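Deckel drauf
Warum die Frischhaltedose das ehrlichste Möbel der Küche ist

Von Leidy Inga

Jeder Haushalt besitzt mehr Deckel als Dosen. Wohin die fehlenden Unterteile verschwinden, hat noch keine Wissenschaft geklärt, und auch Arnulfo Villca, der in seinem Laden Grudico Haushaltswaren verkauft, zuckt nur mit den Schultern. 105 verschiedene Dosen stehen bei ihm im Regal. Nachgekauft werden, sagt er, fast immer die Größen, die man schon hat.

Beliebt ist das mittlere Format: durchsichtig, abgerundete Ecken, Deckel mit blauem Rand. Es fasst den Rest vom Linseneintopf und das gute Gewissen, ihn nicht weggeworfen zu haben. Am Donnerstag wirft man ihn dann doch weg.
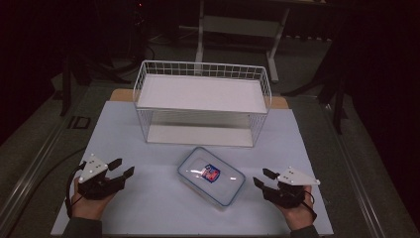
Bleibt die Frage, wohin damit. Milagros Betancur, die seit 17 Jahren anderer Leute Küchen aufräumt, schwört auf weißes Drahtgitter. Zwei Etagen, oben eine Ablage, unten Platz für das, was man nicht täglich braucht. Durch Draht sieht man hindurch, und das hält sie für pädagogisch wertvoll. »Im Schrank lügt jeder«, sagt sie. Die eigene Schublade hat sie mir übrigens nicht gezeigt.

Ihre Regel lautet: Dosen nur mit aufgesetztem Deckel lagern. Das kostet Platz, spart aber die allabendliche Partnervermittlung auf Knien vor dem Unterschrank. Ich habe es im Februar ausprobiert und nach nearly-Katastrophen mit einer Schüssel Rotkohl beibehalten.Die Klappe
Das eigentliche Drama spielt sich am Verschluss ab. Früher drückte man einen Deckel fest und hoffte. Heute wird geklickt. Die Klappe aus klarem Kunststoff, mit Schlitzen und Rippen versehen, rastet über dem Rand ein und verleiht dem Kartoffelsalat die Würde eines Bankschließfachs. Irgendwo daneben steht meist noch eine Prägung, für deren Lektüre man gute Augen und einen freien Nachmittag braucht. 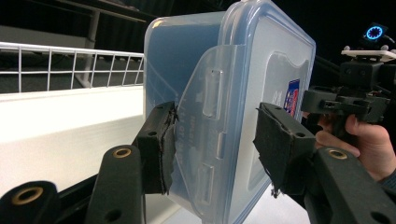 Das Etikett
Und dann klebt da der kleine Aufkleber auf dem Deckel. Hằng Lâm zieht ihn sofort ab, Soon-im Lim lässt ihn dran, bis er von selbst aufgibt. Die beiden teilen sich eine Küche und fast 600 Gramm Reste pro Abend. Über das Etikett wird dort nicht mehr gesprochen.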